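Setting the Rules for Robots That Handle Clothing

Household robots are learning to hang, fold and sort laundry, and the rules that govern this work are beginning to catch up. Gridstead, which operates test rooms for home automation, released its revised practice guide on March 22, 2025. The document applies to all trials in which a robot handles garments in a furnished room.

The guide opens with the room itself. Before a trial begins, staff must record the position of each appliance, rack and outlet. Cables on the floor are to be entered on the room sheet, and any cable within the robot's reach must be secured or routed elsewhere. Racks with casters are to be locked or blocked, as a light pull on a sleeve can move the whole stand.

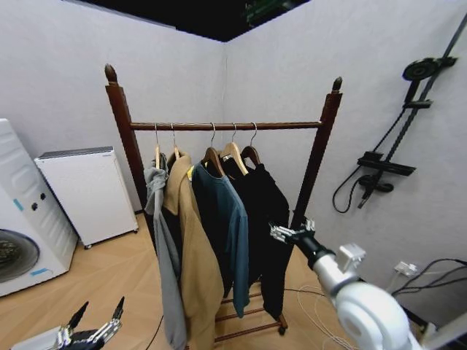 A robot's hand reaches toward a black garment on a wooden clothes rack, with a washing machine at left.

Garments receive a section of their own. Overlapping items remain the most common source of failed grasps -- Gridstead reviewed 1315 trial records in preparing the text -- and operators are asked to log which garment was intended before the hand closes. Long coats and dark fabrics must appear in every test set. A trial stopped by an operator counts as a stop, even when the garment is later removed without damage.

Two manufacturers, Nedar and Amano, have agreed to follow the guide in full. Keltel will adopt the sections on floor safety and record keeping, and is expected to decide on the remainder in June. Records must be kept for 5 years and made available to any participating firm on written request.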